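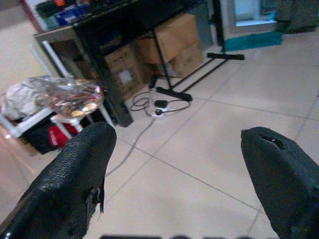 Ecke am Tisch, Steckdosenleiste und Kabel, Stand 28. März 2023

So, endlich mal die Ecke hinten links. Ich schiebe das seit Wochen vor mir her, und heute früh hat Dayana gefragt, ob sie da noch einen Lötplatz hinkriegt. Kriegt sie, aber erst muss das Kabelknäuel vom Boden weg. Die weiße Leiste liegt mitten auf den Fliesen, mit den ganzen schwarzen Kabeln drumherum und dem grauen, das quer durch den Raum läuft, und genau da geht man lang, wenn man an den Tisch will. Ich bin selber schon zweimal drübergestiegen und habe jedes Mal gedacht: morgen.

Idee von mir: Leiste unter die Tischplatte, hochkant an die hintere Kante, mit zwei Schrauben und den breiten Klettbändern von Brullix (die liegen in der Schublade mit den Kabelbindern, angebrochene Packung). Abimbola ist dagegen, er will sie lieber ans weiße Gestell hängen, dann kommt man besser an den Schalter. Stimmt schon, aber dann hängt das graue Kabel wieder frei in der Luft und wir haben bloß eine andere Stolperstelle. Vorschlag zur Güte: erst mal unter den Tisch, und wenn das Bücken nervt, bauen wir um.

Kabelkanal habe ich nachgeschaut, Starkix hat einen flachen zum Kleben, 90 cm lang. Davon brauchen wir 2 Stück, bestellt ist noch nichts. Hält der Kleber auf den Fugen? Keine Ahnung, die Fliesen selber sind ja glatt. Probestück wäre gut, Dayana hat vielleicht noch einen Rest zu Hause.

Das schwarze Stativ mit den dünnen Beinen steht direkt hinter der Leiste und ist das eigentliche Ärgernis, die Füße ragen in alle Richtungen und jedes Kabel verheddert sich daran. Ich würde es ein Stück Richtung Wand rücken, aber bitte vorher kurz Bescheid geben, falls es jemand genau dort braucht!

Kartons unter dem Tisch: der mit dem weißen Aufkleber soll laut Liste die Fiadzo-Lieferung sein, Nummer 1242. Die beiden anderen sind nirgends eingetragen. Wer weiß was? Ich mache sie morgen auf, und was leer ist, geht ins Altpapier. Der Rest kommt beschriftet zurück, groß und auf die Vorderseite, damit man nicht jedes Mal auf den Knien herumrutscht.

Zum weißen Gestell: die durchsichtige Tüte mit dem bunten Kram sortiere ich NICHT alleine. Da setzen wir uns zusammen hin, Kaffee dazu, fünf Minuten, fertig. Die weiße Plastikfolie daneben würde ich glatt zusammenlegen und behalten, im Juli beim Umzug der Lurham-Geräte sind wir froh drum. Schwarze Tasche und das rote Teil unten drunter: gehören die euch? Bitte Zettel dran.

Offen:
Klettbänder zählen, zwei Schrauben raussuchen (kurze, die Platte ist dünner, als man denkt)
Kanal bei Starkix bestellen, Abimbola fragt wegen Versand
Leiste ganz vom Strom nehmen, bevor jemand schraubt
alle Kabel an beiden Enden beschriften, auch das graue
Dayana sagen, dass der Lötplatz frühestens danach kommt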